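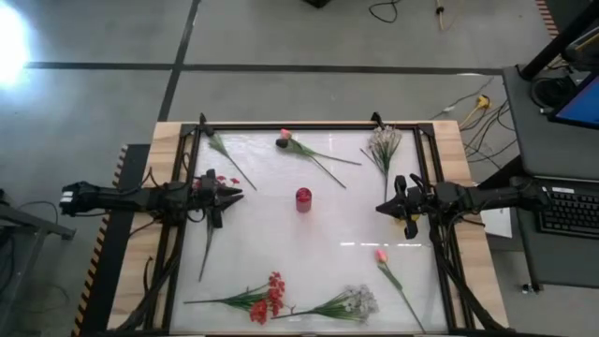
Artificial stems with the small red cup, on the white work surface

Grova Single Stems – artificial flowers, sold by the stem

I've been selling fake flowers for long enough to have opinions about them, and my main one is that bunches are a bad deal. You pay for a dozen stems, you like four of them, and the rest live in a closet. So everything in the Grova range is sold one stem at a time, and you can mix them however you like!

What's in the range right now: pink tulips with a closed bud, baby's breath in white and pale lavender, small red blossoms, and a few plain greens for filling in. The tulip is my best seller by a mile. I think it's because the bud stays shut (open tulips always look a little tired to me, even the fake ones). The baby's breath is the one I'd add to any order, though. One spray fills up a gap that would take two or three of anything else.

The little red cup is the Rolletti, and I sell it separately. It's short and see-through, and it looks really pretty near a window. Please don't try to stand a full-length tulip in it as it comes. It's a low cup and a tall stem will pull it right over. Trim the stem first, or drop some glass pebbles in the bottom – I use the clear ones from Surano, a handful is plenty. 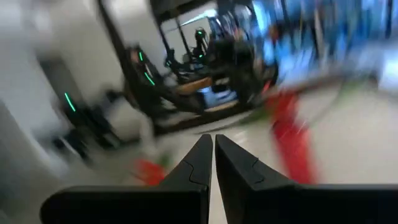 And about trimming: there's wire inside the stems, so keep your good kitchen scissors out of it. A cheap pair of wire cutters goes through in one squeeze. Cut less than you think you need to, hold it up to the cup, then cut again. I've ruined enough stems to be firm about this.

They'll arrive a bit flat from the box. Bend the leaves out with your fingers, starting from the bottom, and give the stem a slight curve so it doesn't stand there like a pencil. The baby's breath needs the most fluffing. For dust, a soft paintbrush or a hair dryer on the cool setting. No soap on the red ones please, I can't promise the color will hold.

If you want something taller to put them in, the Hoekstra vase is the one I have at home. It has a narrow neck, so even a single tulip stays where you put it. It's heavy, so it ships in its own box.

Details
Item number: 437
Sold as: single stem, your choice of flower
Packed in a carton: 18 stems, mixed or all one kind
Use: indoors, out of strong sun
Cup, vase and pebbles: not included

Stock, November 2018: I had 1,000 stems on the shelf at the start of the fall and the tulips are going quickest. Another 2,000 are on order and should be here in December – mostly tulips and baby's breath, with some extra greens. If your color is showing as sold out, leave your email on the order form and I'll write to you when the boxes come in.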